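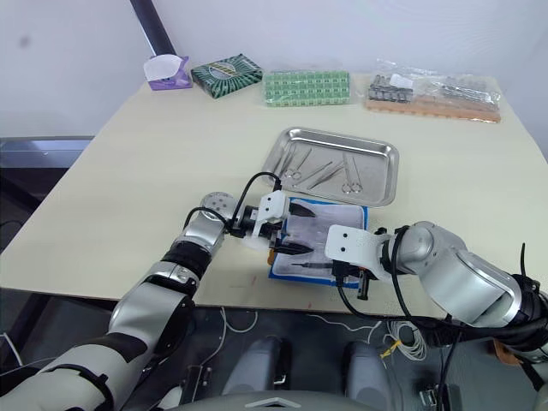 Reading time: 2 minutes

I got to Skasholm far too early, which meant a second breakfast and a long chat with Tumaini Sang about forceps. She runs the open day for Kinyua, the small outfit that has been teaching a two-armed robot to sort out surgical instruments, and she can talk about hinges for longer than you'd think possible (I loved it).

The job sounds dull until you try it yourself. Scissors and tweezers share a steel tray, and each piece has to be picked up and put where it belongs. They're thin, they're shiny, and the light bounces off everything -- a rotten combination for a machine that works by looking. Tumaini says the team has logged 2,408 attempts since February, and 1,103 of those were spent on tweezers alone!

We all crowded in at ten. A retired theatre nurse from Flaststead stood next to me and kept up a commentary under her breath, mostly about how she'd have laid the tray out differently. I think she was hoping to be offered a job.

What surprised me was how slow it all is. The arms creep in, the black fingers open, and you find yourself holding your breath over a pair of scissors. I asked when a hospital might get one. Tumaini laughed and said Grerkia, where they hope to run a first trial, has asked the same thing twice. Then she went off to find more chairs, and I went back for another look.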